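Vosthorpe Workshop Forum > Electrics and Wiring > Earth continuity on an old pillar drill

millrace_tom
Sunday, December 1, 2024
I bought a second-hand pillar drill in July and have only now got round to wiring it in. The previous owner had fitted a new flex but the earth was just twisted round one of the motor cover screws with no terminal on it. I have cut that off. Where should the earth go, and do I need a separate one for the column and table, or is metal to metal contact good enough? The whole thing is painted, thick green stuff, chipped in places.

D. Ivanov
Crimp a ring terminal on it and give it its own stud on the motor body. Don't share a screw that holds a cover on. Somebody takes the cover off in five years' time, leaves the screw out, and the earth goes with it.
Scrape the paint back to bright metal under the ring, use a shakeproof washer, and put a smear of petroleum jelly over it afterwards so it doesn't rust.

oldhandlathe
Agree with the stud. I wouldn't bother with a separate earth for the column. It is a cast iron drill with great big bolts holding it together. Mine has been like that for 16 years.

Lena Krawczyk
I would bother. Paint is a good insulator and you can't tell by looking whether a bolt has cut through it. Put a meter between the earth pin on the plug and the table and see what you get. If the reading jumps about when you wind the table up and down, fit a bonding lead.

oldhandlathe
A multimeter won't tell you much at that end of the scale. The leads have more resistance than the joint you are trying to measure.

Lena Krawczyk
Short the leads together first and take that figure off. It isn't a proper test but it will find a joint that is open or nearly open, and that is the one that matters at home. For a proper figure take it to someone with a PAT tester. The man at the repair café did mine for 2 pounds.

millrace_tom
Thanks both. Metered it this morning. Motor body to plug is fine. Table to plug is all over the place, so Lena wins that one. The rack is full of old grease and I suppose that doesn't help.
Next question. How long should I leave the earth inside the terminal box?

D. Ivanov
Longer than the live and neutral. If the flex gets pulled out of its clamp the earth should be the last to let go. Leave a proper loop in it.

gatepost
I leave them all the same length. It looks tidier and the clamp does the work.

D. Ivanov
Until the clamp slips. Most of the ones on cheap machines are a bit of plastic with two screws through it. Tidy is for the outside of the box.

oldhandlathe
Doina is right on that. Replace the clamp as well while you have the lid off. A brass gland costs next to nothing.

millrace_tom
Gland ordered, and a length of green and yellow for the table. I'll clean the rack with paraffin before I fit anything.

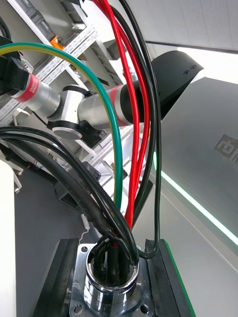
One more thing before I order the rest - is it worth changing the switch? The old one is a plain toggle, so if the power goes off and comes back the drill starts up by itself. I have seen no-volt release switches for sale but the cut-out in the casting is smaller than any of them, and I don't much want to file cast iron. I could put it in a separate box on the wall next to the bench if that is allowed.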